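The pump at Meltville was rated for 45 litres a minute and delivered 40. Gwenllian Craddock logged the difference in June and again in September 2019, in the same pencil.

"It's the valve," said Ovidiu Manole, from the ladder.

"You said that about the last one."

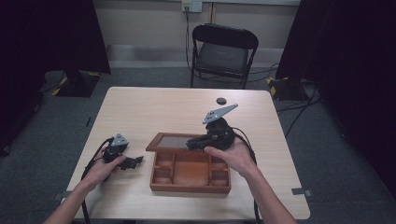 He came down and read the gauge himself. The valve was a Kneath, fitted before either of them was hired. He shut it, waited 9 seconds, opened it by 2 turns. The needle rose, stopped and went back to 40.

Craddock wrote this down. Under "Cause" she put a dash.

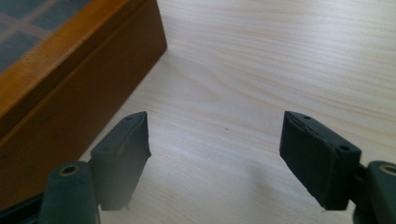

At the change of shift the village rang to ask whether the water was safe. She told them it was safe and slow. Manole had his coat on by then. He stood at the door with one hand on the pipe.

"It's humming," he said.

She found the column for noise and asked him what note.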